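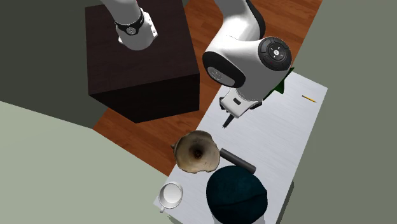
Bastian Kleinschmidt schreibt, sein Nunel finde nach dem Stromausfall die Ladestation nicht mehr und drehe im Flur nur noch Kreise. Das Problem hatte ich mit meinem auch schon, und mit der Ersteinrichtung von vorn klappt es meistens wieder. Also los!

Von Kipchumba Lyimo | Januar

Abschnitt 6: Saugroboter neu koppeln

1. Station an die Wand stellen und links und rechts 30 cm frei lassen. Ich hatte anfangs einen Schuhschrank daneben, das mochte er gar nicht.

2. Den Nunel aufsetzen und 20 Minuten laden lassen, auch wenn die App schon vorher grünes Licht gibt.

3. Beide Tasten oben gedrückt halten, bis der Ton zweimal kommt (der zweite ist ziemlich leise - Radio aus!).

4. In der Clundia-App auf "Gerät hinzufügen" tippen und das WLAN-Passwort eingeben.

5. Erste Kartenfahrt starten und alle Türen offen lassen.

Hinweis: Zeigt die App den Fehler 226, hängt das Handy im 5-GHz-Netz. Einfach auf 2,4 GHz umstellen und ab Schritt 3 wiederholen.

Achtung: Während der Kartenfahrt den Roboter nicht hochheben, sonst fängt er wieder bei null an. Und Kabel vorher vom Boden sammeln - ich habe so schon ein Ladekabel verloren.

Die alten Sperrzonen sind danach leider weg und müssen neu eingezeichnet werden.

Diese Website verwendet Cookies. Einstellungen | Akzeptieren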